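4.2 Does the grasp scorer help?

The Valente planner picks a grasp from the wrist view using a learned score. Its authors credit the score for most of their gains. We doubt this. We ran 38 grasps with the score switched on and 38 with it replaced by a plain rule: centre the fingers on the object and close. The gap was 3 grasps, which is too small to build a claim on.

Part of the trouble is the choice of objects. A sponge with a narrow waist, set between two open fingers as in Figure 6, leaves the scorer little to decide. 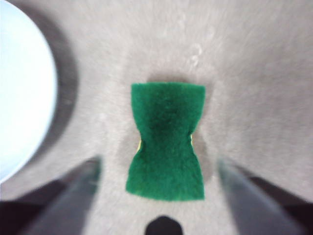
Figure 6. Wrist view with a green sponge between the fingers, not touching them.

Training on 2000 more labelled views did not change the ranking of the top grasps either. Reuter (personal communication) suggests the labels favour symmetric shapes. That may be so, but we have not tested it, and the Sturari logs are too patchy to settle the matter.

Contact: Uwe Reuter, Trekance group | Back to top

Related items
Skundimau: a log viewer for wrist cameras
Replaying planner faults in Sturari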